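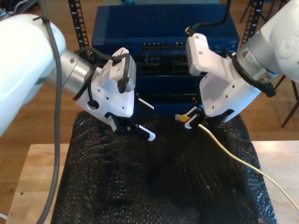 Blue switch in the rack, one of the yellow-boot cables in front of it, black bubble wrap on the table.

Skavia Community Help > Networking > Cables and racks

Moving a rack switch and re-patching it: boots, bubble wrap, and a red light

Asked in December
Status: Answered
Replies: 3

Question

I have inherited the network rack at a small print shop in Rumov and I need to redo the patching before we move the rack to the other side of the wall. The switch is a rack mount model with two groups of Ethernet ports along the front. It's bolted between rails with the square holes. I am comfortable with PCs but I have never done more than plug in a router at home.

The patch cables are pale yellow with a yellow boot over a clear plug. They came from Firkent in one box, all the same color and all the same length. There are 41 of them in the box and the previous person labeled none of the ones already in use.

What I want to know:

First, the boots. On some of these the boot covers the release tab so tightly that I can't press it down far enough to get the plug back out. Two of them I had to work loose with a small screwdriver. Is it OK to cut the boot off or slide it back? I would rather not throw the whole box away.

Second, we have a low wooden table in front of the rack and I put black bubble wrap on it so the gear doesn't get scratched when we set it down. Someone at work told me bubble wrap is bad for electronics and that only the pink kind is safe. Someone else said black is the safest kind. Which is it?

Third, there is a tiny red light lower down, under the blue switch, where the black connectors are. The network works. Nobody in the office remembers whether it was always red. Do I need to deal with that before I start pulling cables?

Also, does it matter which port each cable goes back into? If it does, what's the least painful way to keep track? I have one evening for this, starting at 6 p.m., and the shop opens again at 7 in the morning.

Answer 1 (accepted)

Taking the ports question first, since that is the one that will ruin your evening if you get it wrong.

It might matter and it might not. On an unmanaged switch every port does the same job, and you can plug things back in anywhere. On a managed switch each port can have its own settings. The phones might be on one network and the office PCs on another, and a port can be set to supply power or not. You don't say which you have. Look up the model number, which is usually on the front or on a sticker on the back or bottom. If the manual talks about logging in to a web page and setting up VLANs, treat it as managed and put every cable back exactly where it was.

I would put them back exactly where they were anyway. It takes a little longer and then you have one less thing to suspect in the morning.

What has worked for me:

Take photos before you touch anything. Take one straight on from far enough back to get the whole panel, then close ones of each group of ports. Check that you can read the port numbers in the photos before you move on. If the cables hang in front of the numbers, hold them aside and take it again.

Label both ends of each cable while it is still plugged in. Masking tape folded over into a flag is fine for one night, but it falls off in a warm rack after a few months, so replace it later with wrap-around labels. Write the switch port number on it and, on the far end, the patch panel or wall jack number. I write "S" for switch and "P" for panel. S12 / P31, that sort of thing. Same text at both ends.

Make a list on paper. Port number on the left, where it goes on the right, and a blank column for a check mark. Paper because your laptop may be offline for part of this.

Save the configuration if it is a managed switch. There will be a backup or export option somewhere in the menus. Also look for a "save running config" button, because some switches lose unsaved changes when the power goes off, and you can't be sure the last person pressed it.

Boots: sliding it back is fine on the kind where the boot is a separate sleeve. Hold the clear plug, not the cable, and work the boot back along the jacket a little at a time. If it is molded on as one piece it won't slide. You can trim the hood part that covers the tab with small flush cutters, only the hood, and leave the rest of it around the cable. Don't cut toward the cable. The boot does a bit of strain relief and it keeps the tab from snagging when you pull the cable through a bundle, so you lose that part, but in a rack where the cables stay put it hardly matters.

Before trimming, try pressing on the boot itself, right over the tab, while pushing the plug slightly INTO the port. Then pull. Pushing in first takes the load off the latch. A lot of stiff boots come out easily that way. If you were levering with a screwdriver, look at those two ports with a flashlight and check that none of the little gold contacts are bent or crossed.

If a tab has snapped off, throw the cable away or put a new end on it. It will work for a month and then work itself out halfway and you'll get a fault that comes and goes.

Same color for everything is workable if the labels are good. Next time you order, get two colors. I use one for computers and one for anything that causes shouting when it's unplugged -- the internet uplink, the phone system, the card reader.

Order for the evening: photos, labels, list, backup, then shut down whatever is plugged in that needs a proper shutdown (a server or storage box), then power off the switch, then unplug. When it's in the new spot, power it up with only the uplink connected and see that you can get online. Then add the rest a few at a time, checking them off. Allow the switch a few minutes to start. Some of them sit there with odd lights for quite a while.

And have a second person there to take the weight when the rack screws come out. The ears bend if the switch hangs from one side.

Comment from the asker: It's managed. I found the login written inside the rack door. Exported the config and put it on a USB stick. Pushing the plug in first worked on nearly all the stiff ones, thank you. I only had to trim a couple of boots.

Comment: Change that password when you are done.

Answer 2

On the bubble wrap, both of your coworkers are half right.

Plain bubble wrap can build up a static charge when you rub it or peel it. Pink usually means it has been treated so it doesn't charge up easily, and the treatment wears off with age. Black is sometimes conductive, made with carbon in it, and sometimes it's just black plastic that somebody sells for wrapping parcels. You can't tell by looking. If it came off a roll from an office supply place it's almost certainly the parcel kind. If it has an ESD marking printed on it or on the roll, it's the other kind.

For a switch with its metal case closed, resting on it for an evening, I would not worry much. The case protects the boards. What I would avoid:

Don't put bare circuit boards, memory, or open modules on it unless you know it's ESD rated.

Don't run the gear on it. A lot of switches have vents on the bottom or sides and bubble wrap will block them. Lift it off and put it on bare wood or in the rack before you plug in the power.

Don't drag a bunch of cables back and forth across it and then shove them straight in the ports. Touch the plug shell or the rack frame first. With the clear plastic plugs there is no shell to touch, so touch the rack.

If it really is the conductive kind, that's one more reason to keep powered equipment off it.

An old cotton towel or a flattened cardboard box does the scratch protection just as well. An anti-static mat is nicer if you're going to do this often. There's one at Harb for $69 with a wrist strap and a ground cord, and I've seen cheaper ones that were fine. I wouldn't buy one for a single move.

Comment: I've moved switches on bubble wrap for years and never lost one.

Comment: Same, but the vents point is right. I cooked a small one on a foam sheet.

Answer 3

A red light could be anything. Sometimes it means a fan or a power supply fault and on some gear it's just the power light. You need to find out what unit it belongs to. If it's under the switch then it may be a different box altogether. Look it up by model number and see what the manual says about that light.

I would check it before you power anything off, though. If a power supply is on its way out, it will sometimes keep going for years as long as it stays on and then not start again after being switched off. We had that happen with a battery backup at our old place. It was red for months and everybody ignored it, and we shut it down for a carpet cleaning and it never came back.

Also buy a cheap cable tester. And vacuum in there while it's empty.

Comment from the asker: The light is on a separate box below the switch. The manual says red is normal for standby on that model. I left it alone. The move is done, everything checked off by 2 in the morning except one wall jack that I think was dead before.

Comment: Swap the patch cable at both ends before you blame the jack. If the run in the wall is over 200 feet you're still well inside the limit, so it won't be the length.

Comment from the asker: It was the patch cable. One of the ones I used the screwdriver on.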